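Leave the Clamps On

I have a soft spot for ugly robot cells. Every time someone sends me a proposal to "clean up" a picking station, I get a little nervous, and the one from Strachan last October made me very nervous indeed (it ran to 20 pages, and the word "professional" was in there a lot).

Our cell at Pindetti is a bin, an arm and some blocks. The bin is gray board, held to shape with a couple of orange spring clamps. I love those clamps! When the arm leans on a wall too hard, a clamp slips a bit, I push it back, and we carry on. With a welded steel bin you'd be shopping for gripper fingers. 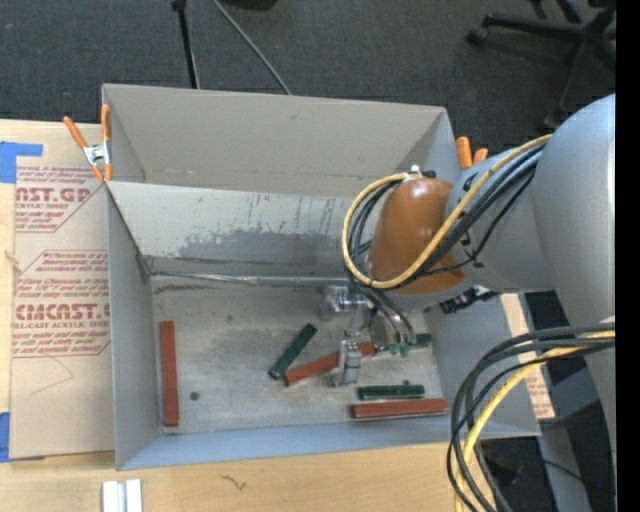

Same goes for the cables. Yes, I know, tidy looms look great in a brochure. But a wrist has to turn, and I've replaced more cables that were strapped down too tight than cables that had a nice fat loop in them. So I leave slack, move the wrist slowly to both ends of its travel, and watch where everything goes before I let it run at speed.

The other thing I'd fight for is the boring check. Ours has 13 lines on a sheet of paper: hose fittings, finger bolts, tape along the creases, that sort of stuff. It got us through 276 picks in one go on the Skinau job, and I give the paper more credit than the software (my coworkers disagree, loudly).

Strachan's quote is still in my drawer. I did take one idea from it, a spare set of fingers kept by the cell, and I ordered those the same afternoon.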